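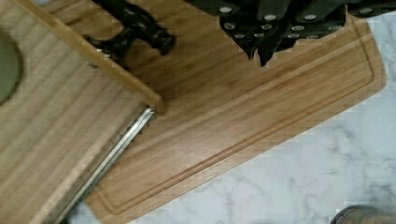 Kitchen and Counter Safety Checklist, with Comments
Skeltville Residence, Shared Kitchen 214

Date of inspection: 20 October 2022
Inspected by: Shirley Fraser
Accompanied by: Musyoka Khaemba, residence office
Form 1174, short version

Ratings: S = satisfactory. A = attention needed. N/A = not applicable on this visit.

1. Cutting boards and wooden items

1.1 Main cutting board is of adequate size and has a juice groove. S
1.2 Board surface free of deep cuts, splits and raised strips. S
Comment: Bamboo board, groove on all sides. Oil before the end of February and record it on the maintenance sheet.
1.3 Boards labeled for raw meat or for produce and bread. A
Comment: No labels issued to this kitchen yet. Labels to be requested from Tremblay Supply.
1.4 Non-slip mat available for use under boards. A
Comment: The mat listed on the inventory could not be located. Polished stone gives little grip and a mat is required whenever knives are in use. Replacement to be charged to the kitchen account.
1.5 Wooden trays and crates free of splinters. S

2. Counter surfaces

2.1 Marble free of chips and open cracks. S
2.2 Stone sealed within the period set by the residence. A
Comment: The last entry in the log is not signed. Mr. Khaemba will confirm the date with the contractor, Hultari. Until then, vinegar and lemon juice are to be wiped up at once.
2.3 Wall tile and grout intact beside the counter. S
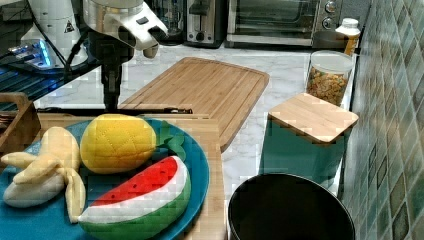

Section 3: counter with toaster, toaster oven and dry goods.

3. Countertop appliances

3.1 Toaster and toaster oven stand on a level, heat-resistant surface. S
3.2 Paper, cloth and plush articles kept off and away from heating appliances. S
Comment: Plush fruit is to stay on the plate and tray toward the front of the counter. It must not be placed on top of the toaster oven, including when the oven is off.
3.3 Crumb trays removed and cleaned. A
Comment: Toaster tray required cleaning. Done during the visit.
3.4 Cords undamaged and clear of the sink. S
3.5 Combined load on the counter circuit does not exceed 2000 watts. A
Comment: Toaster and toaster oven are not to be run together. A notice to this effect will be posted.

4. Food storage

4.1 Dry goods kept in closed containers. S
Comment: Cereal in a clear jar with a white lid. Square teal container with bamboo lid also in use.
4.2 Containers marked with contents and date of opening. A
Comment: Residents to mark containers by the next visit.

5. Waste

5.1 Bin emptied daily and washed weekly. S
5.2 Bin kept off the food preparation area. A
Comment: The black bin is to be moved to the floor beside the door.

Items rated A are to be corrected and reported in writing to the residence office. Item 3.5 takes priority. Questions about labels and mats should be directed to Jaxon MacDonald.

Signed: S. Fraser
Received: M. Khaemba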